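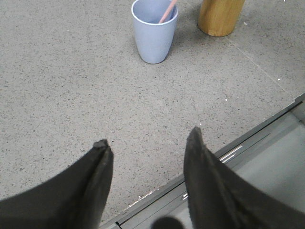 Week 10 handout: Demonstration day at the Castus lab, Jultholm
Instructor: Noreen Sial

Read this before you start your write-up. The visit counts for 10 percent of the course grade. Write-ups are 900 words at most and go in the Mirani folder by 11 p.m. on Sunday.

What the demonstration covered

The task was tabletop pick and place with a two-finger gripper and household items. The operator talked us through three parts of each attempt: the approach, the grasp and the release. Use those same words in your write-up.
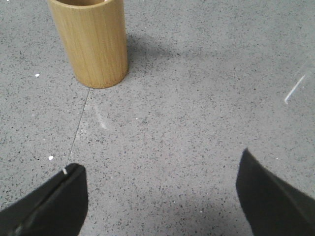

Gripper fingers spread apart, with the wooden cylinder ahead and to the left.

Lining up is the part most of you asked about. The wrist camera moves with the hand, so an object that stays still on the table will shift in the view as the arm moves. Shadows and glare shift too. Go back to section 4 of the Skirnton reader if this is still unclear -- we will use it again for the lab.

Finger opening is set separately from hand position. A common mistake in last year's papers was to treat the two as one number.
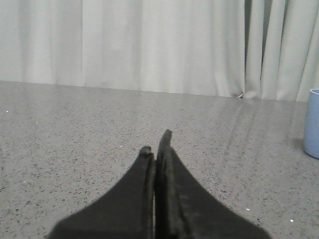 The camera on the wrist gives a close view and loses sight of anything off to the side. A fixed camera sees the whole table but can be blocked by the arm. Say which one you would trust for each part of the attempt, and why.

For your write-up

Pick one part of the attempt and describe it in order.
Name one thing that could go wrong there and how a sensor might catch it.
Add a sketch of the hand and one object, seen from above. Phone photos of a pencil sketch are fine.

Bring a printed copy to the next class.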